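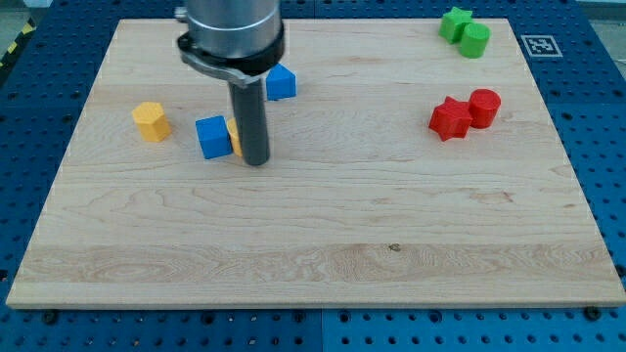
A maple board with plenty of figure along one side.

Shop Notes: What to Do With Too Much Wood

September is when members of the Remilness woodworking club go through the garage and find out what they bought in spring. Merja Kinnunen found a stack of walnut she has no memory of paying for. Benedikt Teuber found the bandsaw, which he had reported missing.

So we are running the lumber swap again, same hall as before, doors at 2 in the afternoon. Bring boards you will never use and go home with different boards you will never use. Please write the species on masking tape if you know it. If you don't, write "brown" and Friederike Wunderlich will be along shortly to correct you.

A few house rules, after last year. Anything shorter than 14 inches goes in the scrap bin, and the scrap bin is free. Plywood is welcome but don't expect to be thanked. Check for nails before you bring it in, especially if it used to be a fence. Pallets stay in your car.

Amerley Dogbe will give a talk on air drying, which she promises to keep under 90 minutes. She has been drying a load of ash behind her house near Gutitz and has strong views on stickers, tarps and her neighbor's sprinkler. Her main advice is to seal the ends the same day you cut and then leave the pile alone, and most of us can manage the first part.

Gudrun Mühlbauer is also looking for someone to take over the glue order. The job consists of asking everyone in the club what they need, hearing nothing, placing the order, and then hearing from everyone. It comes with a key to the cabinet and a clipboard.

Coffee is covered. Cake is by donation, meaning somebody has to donate a cake. If you're bringing anything longer than the hall door is tall, call Benedikt first, and come around by the loading side where the ramp is.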